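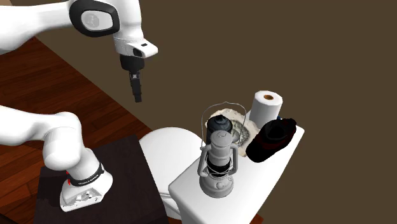 Annunziata Zanetti wrote:
I would question whether the simulation stage has reduced anyone's workload at Carkham. The packing staff were told in November that new handling routines would be prepared on screen first. They are now asked to check those routines as well as complete their normal duties.

Thijs Hermans wrote:
The checking time is recorded and paid. At Fostville we set aside 60 minutes per shift for it, and the line target is lowered accordingly. I understand that Carkham has not yet adopted the same arrangement.

Annunziata Zanetti wrote:
It has not. Our target remains 2254 items.

Pieter De Haan wrote:
The target should be raised with the site manager under the Dorirow agreement, section 10. I do not accept, however, that the checks are without value to staff. Mixed goods are difficult for the arm. A lantern with a wire handle and a shoe need quite different grips, and the people who handle such returns every day know where to take hold of them.

Damián Durán wrote:
I agree on the value and disagree on the grading. If that knowledge is needed to correct the routines, it is skilled work. Four of us on the late shift at Stevens do it at the basic packing rate.

Consolacion Aquino wrote:
The grading review covers 198 posts and includes Stevens. Members who carry out checks should keep a note of the hours and send it to their representative before the review meeting. Please do not post individual pay details in this thread.

Damián Durán wrote:
Noted. Will the review be backdated?

Consolacion Aquino wrote:
That has been requested. No answer has been received from the employer.

Contact the forum office | Copyright Dorirow Staff Forum | Back to top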